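Studorel and Juhász complete first round of robot practice runs in virtual warehouse

Sat 28 November - Studorel and its partner Juhász have finished the first round of Skirico, a project that gathers examples of conveyor work for a robot learning system. The collection now holds 3000 practice runs, all made in simulation, and we are thrilled with how it is shaping up!

Each run is guided by a human operator, who steers the robot's arms and hands through a short job at the rollers. The system learns by studying these runs, clumsy ones included.
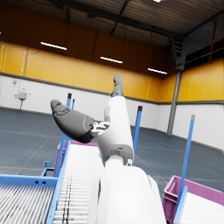

One warehouse, many starting points

The team changes the starting layout between runs so that the system doesn't simply memorize one set of moves. Of the total, 556 runs have been set aside for testing and won't be used in training.

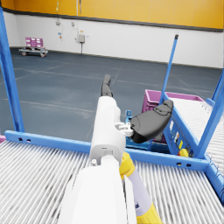 The Skirico virtual warehouse, with roller conveyors and pink bins.

"I still get excited when a new operator finds a way of reaching for a bottle that we hadn't thought of," said Mateja Stojanovska, who leads data collection at Studorel. "We want all of those ways in the set - the more the better."
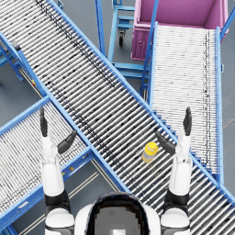
When does the next round start?
Collection picks up again in February, with 50 operators working from the Manwood office.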